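Kittipong Chaimongkol
Small seller, ceramics and tea things. Posts about packing, shipping and the boring side of the shop.

Many people asked me in May how I choose box sizes for the shop. I will write it as a thread, because my answer is too long for one reply. It is about void fill, box size and the price you pay for air.

First, my situation, so you can compare. I sell cups, small teapots and plates. I pack everything myself in one room. I ship 100 parcels in a normal week and more before the holidays. If you sell T-shirts, most of this thread is not for you.

When I started, I bought one size of box, a cube, because the price for one big bundle was good. Every order went in the cube. One cup in the cube, four cups in the cube. The rest of the space I filled with paper.

The box was cheap. The paper was not cheap. Also the carrier looks at the size of the parcel and not only at the weight, so I paid to send paper and air across the country.

I learned the words "dimensional weight" from an invoice. It means length times width times height, divided by a number that the carrier decides. If the result is bigger than the real weight, you pay for the result. Check which number your carrier uses. It is in the rate guide, usually near the end.

A cup is light. A cup in a big box is heavy, on paper. I had to read this many times before I believed it.

So I measured. For one month I wrote down every order: what was in it, how big it was after wrapping, and which box I used. I did it on a sheet of paper taped to the wall next to the scale.

Please measure AFTER wrapping. My first list was with the naked cups and it was useless. Two layers of bubble around a handle change everything.

The result: 67 percent of my orders could go in a box half the volume of my cube. I was a little ashamed, but also happy to know it.

Now I keep 6 sizes. I tried to have more, but the shelf was full and I was always out of the one I needed. With fewer, I was again filling corners with paper.

How I chose them: I made groups from the list. One cup. Two cups. Four cups. One teapot. Plates, which need a flat box. And one large box for mixed orders. I did not start from the catalog of the supplier, I started from the list.

About the supplier. I buy from Ruvesen now. Before, I was with Drirerero, and they were fine, but the smallest bundle was too large for my room. With Ruvesen I can order bundles of 20 and mix the sizes on one pallet. The price of one box is a bit higher. I accept it.

Ask for samples before you change. I asked both of them for one flat box of each size and both sent them. Fold them, put your product inside, shake, and listen. If you hear something, it is not packed.

Single wall or double wall? For cups I use single wall, with good wrapping. For teapots and plates I use double wall. I had broken spouts with single wall and I do not want to write those apology emails again.

Now void fill. I have used four kinds and I have an opinion on all of them.

Crumpled kraft paper: my favorite. It is easy to store on a roll, customers can recycle it, and it holds well if you crumple it firmly. The mistake is to put it in loose. It must push back when you close the flaps.

Air pillows: clean and fast, and they weigh nothing. But one sharp corner and the pillow is flat, and then the cup travels alone in the box. I use them only on top, never at the side of something with a handle.

Starch peanuts: I wanted to love them. They moved during the trip, the heavy things went to the bottom, and in the rainy months they became sticky in my storage. I gave the last bag to a neighbor.

Shredded cardboard from old boxes: free if you have a shredder, and quite strong. But it makes dust, and dust on a glazed cup looks like an old cup. If you use it, wrap the product completely first.
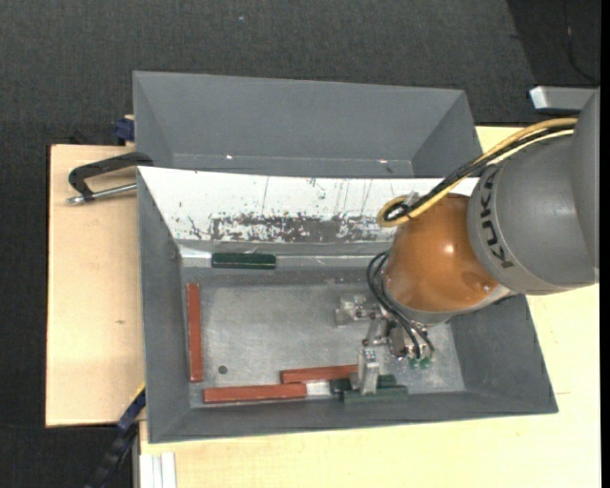

Posted by Kittipong Chaimongkol
Thread on boxes and void fill, continued

Back to the thread, with tape. I used a thin clear tape for a long time and put three strips on each box, because I did not trust it. Now I use Mota paper tape, the kind you make wet, and one strip on the middle seam is enough for my small boxes. For the large one I also tape the edges.

The wet tape needs a dispenser with a brush. Change the water every morning. Old water smells, and in my experience the tape holds less well. It also needs a few seconds of pressure with the hand, so do not hurry with this step.

Labels: put the label on the largest flat side and never over a seam. When the label goes over the seam and the box bends, the barcode bends too. I had two parcels come back to me because of this, both in perfect condition and both very late.

For the records I moved from the paper on the wall to Rerport. I type the order and choose the box, and it shows me how many of each size are left. A simple spreadsheet can do the same. I like that it sends me an email when one size is low, because I never look at the shelf until it is empty.

Somebody asked if I reuse boxes. Yes, for sending things to family and for returns to suppliers. For customers, no, only new ones. A used box is softer at the corners and I can not know how it was treated before. But I cut the old ones into flat sheets and put them between plates, this works very well.

Another question was about "fragile" stickers. I still use them, but I pack as if the sticker is not there. My test is to drop the packed box from the height of my table, on each side and on one corner. If the cup is OK, I use this packing for the product. Please do the test with a cup that has a glaze mistake and not with your best one.

One correction to an earlier post. I wrote that plates need a flat box, but I pack them standing on the edge, like records, with the cardboard sheet between each. So the box is flat when you buy it and look at it, but the parcel should travel with the plates standing. I draw an arrow on two sides. The carrier does not always follow the arrow.

For everybody who wants to begin: do the list first. Even two weeks of orders will show you something. Then order samples, then a small bundle of the two sizes you use most. Keep your old boxes until you are sure.

I will write about plates separately, with the measures of the inner sheets, because there were many questions and I am still testing a thinner one. If you ship glass and have a good solution for tall narrow bottles, please answer under this post. Mine is too slow - I need four minutes for one bottle.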